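Diário, 11/05/2022
Outra vez a história do sono
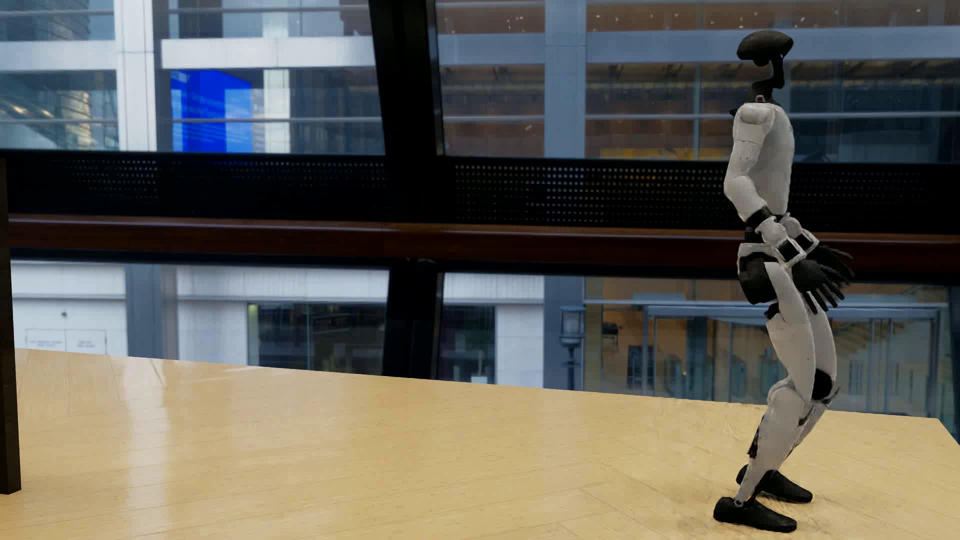 Caderno n.º 13, página 21

Acordei às cinco e picos, como ontem, e fiquei a olhar para o tecto a fazer contas às horas que ainda podia dormir. É uma estupidez, porque quem faz contas não dorme, mas o hábito está pegado. Levantei-me às seis e meia, fiz café e li o folheto da Filtton que me deixaram na caixa do correio. A Filtton vende filtros de água para a cozinha e descobriu agora que a água da torneira é a culpada das insónias. No mês de Outubro, se bem me lembro, era culpada da queda do cabelo. Guardei o folheto para embrulhar os cacos do prato que parti no domingo.

O que me irrita não é haver quem venda filtros. É a frase "estudos demonstram", assim, sem mais nada, a meio da página, em letra maior do que o preço. Que estudos? Feitos a quem? O folheto fala em 512 participantes satisfeitos e não diz com que é que estavam satisfeitos. Eu também estou satisfeito com a água, bebo-a há décadas e durmo mal na mesma, e dormia bem quando bebia da mesma torneira.

A meio da manhã fui à farmácia buscar o que a médica receitou e trouxe, por fraqueza, uma caixa de chá. Custou um disparate. Camomila, tília e uma terceira erva que não conheço e que na caixa vem descrita como "ancestral". Tudo agora é ancestral. A minha avó fazia chá de tília todas as noites e passava metade delas a andar pelo corredor, de chinelos, a ver se as portas estavam fechadas. Mas vou experimentar, já que o paguei.

Almocei sopa de feijão, requentada. Melhor do que ontem.

À tarde instalei finalmente o Plodside, o tal programa que regista os passos e o sono e que toda a gente no emprego gaba. Pede a idade, o peso, a hora a que me deito, se me sinto "em harmonia". Respondi que às vezes. Deu-me logo uma pontuação, antes de eu ter dormido um minuto com ele ligado, e isso deixou-me de pé atrás. Como é que se avalia uma noite que ainda não aconteceu? Talvez seja uma média dos desgraçados da minha idade. Talvez seja um número qualquer, suficientemente baixo para eu querer pagar a versão completa e suficientemente alto para não apagar aquilo de vez.

Andei com o telefone no bolso até à praça Ueda e voltei. Segundo o Plodside foram cerca de 400 passos, o que só pode ser mentira, a não ser que me tenham crescido as pernas. Se não sabe contar passos, não vejo por que hei-de acreditar nele quando me falar do sono profundo. Fica instalado uma semana. Depois vê-se.

Na praça estavam a podar os plátanos, em Maio, vá-se lá perceber. Perguntei ao homem da serra se aquilo não se fazia no Inverno e ele encolheu os ombros e disse que as ordens vinham assim. Ficaram uns cotos tristíssimos. Havia sombra naquele banco do lado da papelaria e agora não há, e o banco apanha o sol todo a partir das três.

Trouxe pão e dois limões. Esqueci-me das lâmpadas.

Ao fim do dia ligaram-me da Brestport por causa do colchão. Eu tinha pedido informações há semanas, numa hora de desespero, e eles não largam. A senhora foi simpática, verdade seja dita, e explicou-me as zonas de conforto com uma paciência que eu não teria. Perguntei se podia devolver o colchão no caso de continuar a dormir mal. Podia, desde que estivesse na embalagem original. Pedi-lhe que me explicasse como se dorme num colchão dentro da embalagem original e houve ali um silêncio. Disse que ia ver com um colega. Não voltou a ligar e duvido que ligue.

A médica, na última consulta, foi a única que não me prometeu coisa nenhuma. Deitar sempre à mesma hora, café só de manhã, sair da cama quando o sono não vem. Desconfio menos destas coisas por serem aborrecidas e de graça, embora saiba que isso também não é prova. Há conselhos aborrecidos que não servem para nada. O de sair da cama experimentei-o três vezes na semana passada: numa adormeci no sofá, nas outras duas arrumei a gaveta dos talheres e a dos papéis. Três noites não chegam para dizer se resulta, e eu sou o primeiro a implicar com os outros por tirarem conclusões de menos do que isso.

São dez e vinte. O chá já está feito e cheira a feno. Bebi metade e não sinto nada, mas diz na caixa que é preciso esperar meia hora. O telefone fica na cozinha, com ou sem Plodside, que não o quero a apitar à cabeceira. Amanhã: lâmpadas, pagar o condomínio, e perguntar na farmácia o que raio é a terceira erva.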